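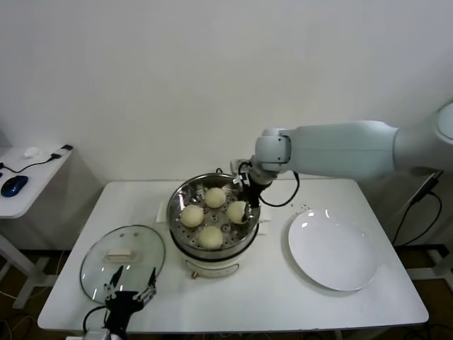

Tromanura tests grippers. Arms, cameras and controllers too, but mostly grippers, because that's where most jobs go wrong. You send us the thing you want picked up and we try it with a few different hands until we know which one suits. Soft food is a big part of it these days – steamed buns in a steamer basket, for instance, with a black parallel gripper coming in from the side and a metal rim to stay clear of. Glass lids with small handles. Plates. Ordinary kitchen stuff, all of it harder than it looks on a spec sheet.

Who we are

Small shop in Walesau. Nine of us, most from packaging or food plants, a couple straight out of school. We don't make grippers and we don't sell them. No commission from anyone who does. You pay for the bench time and you get the results, good or bad.

What we do

Gripper trials. Your item, 100 picks per gripper, same arm, same start position. We write down drops, dents, tears and misses. If you want more than 100 we can do that, costs extra.

Arm comparisons. Reach, repeatability, how it behaves near the end of its travel, how much room the cables need. Cables get forgotten alot. We don't forget them anymore.

Camera trials. Head height, wrist, or both. Shiny metal and clear glass are the usual trouble and we keep a shelf of both for testing.

Controllers. Swapping one for another on the same arm and checking what changes. Slow work, book early.

How it goes

Send us a short note on what you're handling and how fast it needs to move. Then send the items, 30 at least if they're food, since we go through them. Bench setup takes a day or so. Report comes back within 7 working days of the last run, with video of every drop.

Food items can't be returned. Everything else goes back at your cost unless you tell us to recycle it.

A bit of history

Started as a side bench at Frade, when we were all still working on bakery lines there and kept arguing over finger shapes. Moved into our own unit after that. The Brandness project was our first long one – three grippers, two arms, one very fussy dumpling – and most of our test sheets still come from it. We've changed the dent scale twice. Old reports use the old scale, so check the cover page before you compare.

Visiting

Yes, you can come and watch your runs. Closed shoes, hair tied back, no coffee at the bench. Parking is round the back off the lane, not out front, the neighbours are particular about it.

Bench is full thru to the end of April. Taking bookings for May now, camera trials first. Use the contact form, the phone gets missed when the arms are runing.

Page updated Apr 20, 2021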